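Home | Features | Racing | Rallying | Kit | Subscribe

Two laps down and grinning

I'd never done an endurance kart race before March, when my mate rang to say Tavares were a driver short for the 6 hours at Clulovitz. I said yes before asking what it involved (always a mistake!).

It involved rain, mostly. Our Jument chassis hated the hairpin, and I spun there on my very first lap. By the second stint I'd found a line out wide and we'd crept up to 9th out of 34, two laps off the leaders and weirdly happy about it. My forearms, though – I couldn't hold a mug until Monday.
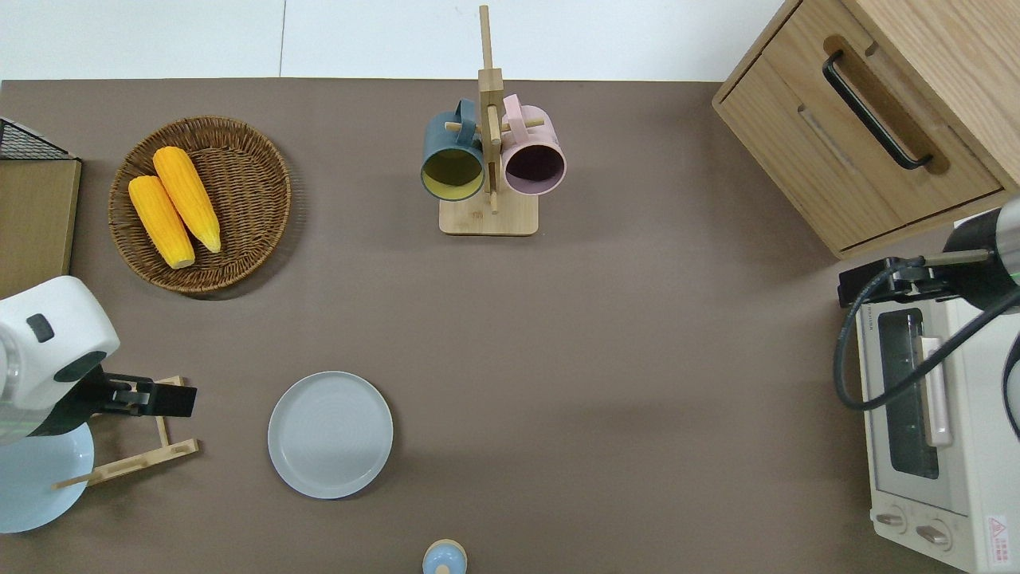

What it cost me

My share was £300, plus gloves.

Contact us | © Clovanano Media | Back to top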